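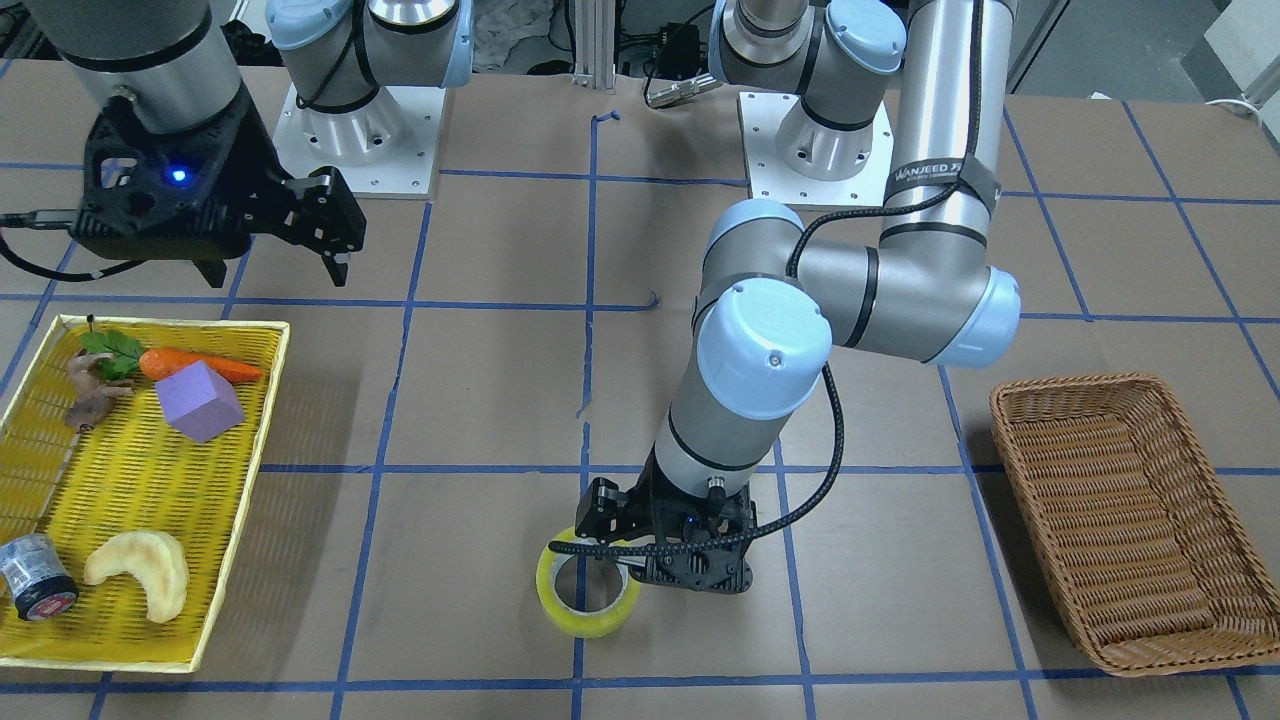
Tolera Hailu has run the kitting cell at Pimiron since July. Before that he packed by hand at the Isley warehouse, where the company puts together mixed orders for small shops. His job title is now cell operator. He says the title changed a few weeks before the work did.

"The first thing I had to unlearn was speed," Hailu says. "By hand I could pick up a roll of tape, turn it over, and drop it in the basket without looking. With two arms on the table you start by asking where the fingers go. A tape roll has a hole in it, so you have a choice. A carrot gives you fewer choices."

The cell handles items that do not stack and do not share a shape. The standard trial order at Isley is 20 items, and a full trial is 100 orders. Hailu loads the items, starts the run from the pendant, and writes down each stop by cause. The causes fall into 2 groups: the grip was wrong, or the place was wrong.

Sumeya Assefa, who wrote the placement routine, keeps the two apart for a reason. "A bad grip is mostly my problem," she says. "A bad place is often a table problem. The basket has moved, or the paper has moved. So Tolera and I spend a lot of time on the grid."

The grid is blue tape on brown paper. Assefa first wanted printed mats. Hailu argued for tape, which can be pulled up and laid again during a shift.

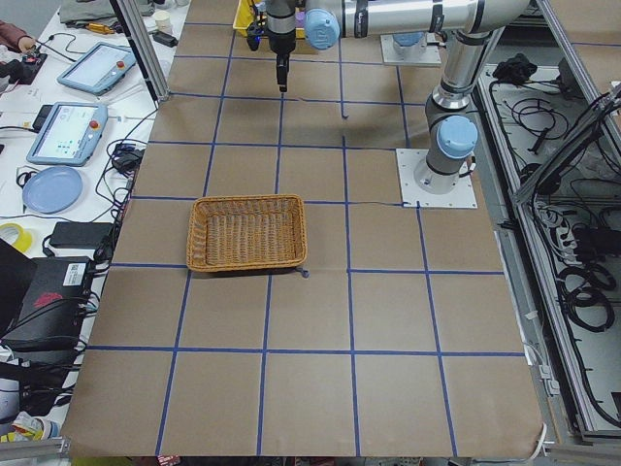
"If I want the basket one cell over, I move it one cell over and I tell her which cell," he says. "We both use the same words for it. Before the grid I was saying 'a bit left' and she was asking whose left."

That question came up more than once. In the cell's paperwork, left and right belong to the robot — the person at the side bench has to convert. Hailu says it took him two weeks to stop thinking about it.

Other changes were harder to write into a procedure. Packers at Isley used to work in pairs and set their own pace. The cell needs one operator per shift, and the second person in each former pair has moved to receiving or to returns. Nobody was let go, according to shift lead Diệp Đồng, but two packers asked to go back to the manual line and were allowed to.

"One of them told me the waiting was worse than the lifting," Đồng says. "I understand that. When you pack, your hands are busy for the whole shift. At the cell you are watching, and you have to keep watching. We rotate people every two hours now. That was their request, and the stop log got better after we did it."

The log is still kept on paper and typed in at the end of the shift. Fludel, the order software used in the building, has a field for robot faults, but it accepts only a code. Hailu prefers a sentence.
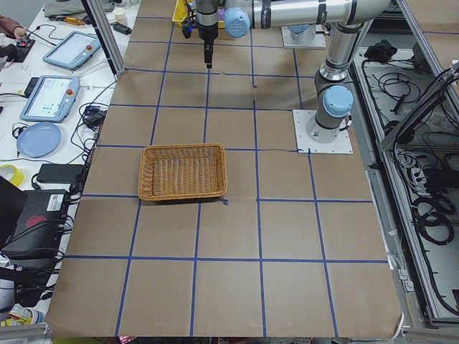

"A code says the arm stopped," he says. "I want to write that it stopped above the back rows and I had already shifted the basket. Sumeya can do something with that."

Assefa reads the entries every Wednesday. She has 400 of them so far and sorts them by item, then by cell. Several changes came straight from the operators, including a higher travel path over the basket rim and a longer pause before release. She had set the pause short to save time. Operators kept reaching for the stop button because they could not tell whether the arm was about to let go.

"The pause costs us a little on each item," she says. "We got it back in fewer stops."

Pay was the last point settled. Operators now earn the same rate as machine setters in the building, which Đồng says took longer to agree on than the layout of the cell. Training is two shifts beside an experienced operator, then one shift with the experienced operator at the next bench.

Hailu is training Gebremedhin Gebretsadik, who came over from returns. The first thing he taught him was where both emergency stops are. The second was how to lay tape.

"He lays it straighter than I do," Hailu says. "Mine is a little crooked in places. The arms don't read the tape, so it makes no difference to them, but he wants to redo the whole table, and I have told him he can do it after the current trial."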